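Reseña: el kit bimanual de Vollthorpe y su receta para doblar cajas

Llevo desde mayo peleándome con este kit y ya me habéis escrito unos cuantos preguntando si merece la pena, así que vamos a ello. Aviso de que me lo pagué yo (bueno, lo pagó el taller, que para el caso es lo mismo) y de que esto va más de la parte de aprendizaje que de tornillos.

Para quien no lo conozca: Vollthorpe vende dos brazos con sus pinzas y su electrónica, y encima te da acceso a Prornside, que es el método de entrenamiento. La gracia está en Prornside. Los brazos son correctos, pero lo que me hizo sacar la tarjeta fue el informe que firma Murali Warrier, donde cuenta cómo consiguen montar cajas de cartón a partir de la plancha plana con 90 demostraciones teleoperadas. Noventa! Yo venía de usar el paquete de Arkmont, que para doblar una camiseta regular me pedía un fin de semana entero moviendo los mandos y acababa con los hombros hechos polvo.

La idea, contada a mi manera: en vez de aprender la tarea como una sola secuencia larguísima, el sistema parte cada demostración por los momentos en que cambia el contacto (una pinza toca, una pinza suelta, las dos sujetan a la vez) y aprende una política por tramos con un decisor pequeñito por encima. Lo de partir no lo haces tú a mano, sale de las corrientes de los motores. Las imágenes de la cámara fija entran también, claro, pero el corte lo manda el esfuerzo. Me pareció una tontería cuando lo leí y ahora me parece lo mejor del invento.

Montaje: una tarde y pico. Las instrucciones vienen bien, menos la página del cableado, que está traducida con los pies y repite dos veces el mismo paso. La calibración entre brazos es un asistente que te va pidiendo posturas y que a mí se me colgó dos veces en la misma, la de las puntas enfrentadas. Con la versión siguiente del programa ya no me ha vuelto a pasar. Ojo con el carril: apretad los tornillos de las placas antes de calibrar y no después, que yo lo hice al revés y tuve que repetirlo todo un sábado por la mañana con el café en la mano y de muy mal humor.

Grabar las demostraciones es cómodo. Los mandos pesan poco y si metes la pata puedes descartar el intento con un pedal, un detalle que echaba de menos con Arkmont cada cinco minutos. El entrenamiento lo dejé en 3000 pasos, que es lo que recomiendan de fábrica, y en mi máquina terminaba antes de que volviera de comer.

Y los resultados? Pues con las cajas con las que había entrenado, estupendos. Hice 12 intentos seguidos sin tocar nada y falló 2, los dos en el mismo sitio: la pestaña lateral que tiene que entrar en la ranura cuando la pared ya está levantada. Ahí un brazo sujeta y el otro empuja, y si la pestaña llega un pelín doblada el sistema insiste e insiste en lugar de soltar y volver a coger. El informe de Warrier reconoce algo parecido, aunque lo despacha en un párrafo y a mí me habría gustado más detalle.
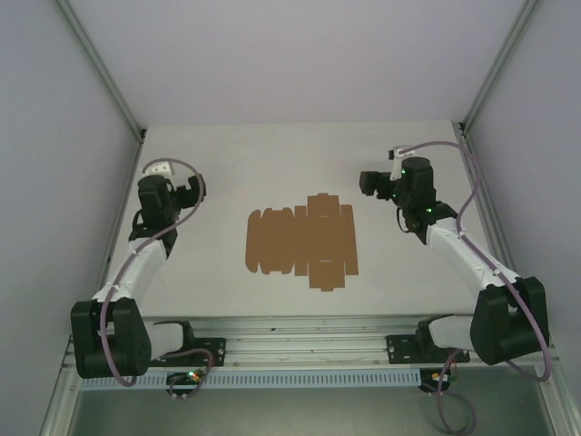
Donde flojea de verdad es al cambiar de modelo de caja. Probé unas de Radonjić, con un cartón bastante más rígido, y aquello fue un desastre: los pliegues oponían más resistencia, el corte por contacto se disparaba antes de tiempo y el decisor pasaba al tramo siguiente con la solapa a medio subir. Grabé unas cuantas demostraciones más con ese cartón y mejoró mucho, pero entonces empeoró un poco con el blando, y todavía ando buscando la mezcla. También le cuesta si la plancha está muy girada respecto a como la ponías al grabar, así que os recomiendo variar la posición desde el primer día, aunque dé pereza.

Más cosas sueltas. El visor de tramos es una maravilla, ves la demostración troceada en colores y entiendes enseguida por qué falla lo que falla. La documentación del decisor, en cambio, es escasísima. El soporte contesta rápido y en inglés. Y las pinzas hacen un ruidito al cerrar que a mí me gusta y a mi compañera de taller la saca de quicio.

Lo recomiendo? Si os interesa la manipulación con dos manos y tenéis paciencia para regrabar, sí, muchísimo. Si queréis algo que monte cualquier caja nada más sacarlo del embalaje, esperad a otra versión. Le pongo un notable alto, y ya os contaré si arreglo lo del cartón rígido.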